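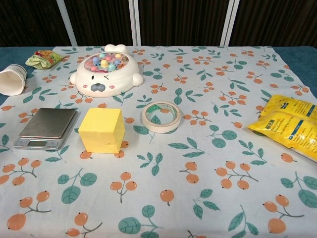

Nomvula Makhubela sostiene que una mesa se desordena siempre por la misma causa: lo que llega a ella no tiene otro sitio adonde ir. Arnar Vigfúsdóttir le responde que eso vale para los juguetes y los utensilios, pero que los envases vacíos sí tienen sitio, y que el problema es el paseo hasta el cubo.

Imprimir | Enviar por correo electrónico

Tiempo de lectura: 4 minutos

Capítulo 3
La mesa de todos los usos

En muchas viviendas hay una sola mesa grande. Se come en ella, se pesan los ingredientes, juegan los niños y se dejan los vasos. Al final de la tarde conviven en el mismo mantel un vaso de papel, una bolsita de aperitivo arrugada, un juego de pesca infantil y una báscula de cocina. Cada objeto pertenece a una actividad distinta y pide un trato distinto.

En este capítulo se estudia cómo despejar una superficie compartida. El alumno aprenderá a clasificar los objetos por destino, a establecer un orden de retirada y a cuidar el mantel.

3.1 Clasificar por destino

Antes de mover nada conviene decidir adónde va cada cosa. Usaremos cuatro destinos: desecho, cocina, cuarto de juegos y permanencia en la mesa. Los vasos de un solo uso y los envoltorios vacíos van al desecho. Antes de tirar una bolsa hay que comprobar que está vacía; si queda contenido, se cierra con una pinza y se lleva a la despensa.

Los juguetes con piezas pequeñas forman un grupo aparte. Las piezas se cuentan y se guardan junto con la base, en la misma caja. Una pieza suelta en el mantel acaba en el suelo cuando se sacude la tela.

3.2 El orden de retirada

Se retira primero el desecho, después los juguetes y por último los utensilios. La báscula digital se levanta con las 2 manos por el cuerpo, nunca por el plato, y se guarda sin peso encima. Si se ha usado con harina o azúcar, se limpia con un paño apenas húmedo.

En el método Dornen, que se verá en el capítulo 4, el orden es el inverso. Resulta útil en comedores colectivos, donde los utensilios hacen falta enseguida en otra mesa.

3.3 El mantel

Un mantel estampado disimula las manchas pequeñas, por lo que debe revisarse a contraluz. Las migas se recogen hacia el centro y se llevan al cubo con la tela doblada. Al volver a colocarlo, se reparte la caída por igual en los lados opuestos. Cuando la tela es más estrecha que el tablero, se centra y se pasa el paño por las franjas descubiertas.

Términos del capítulo: superficie compartida, destino, orden de retirada, caída.

Relacionados
Capítulo 2. El fregadero y el escurridor
Cuaderno Marín: fichas de orden doméstico
Lectura: Los armarios de la casa Hanness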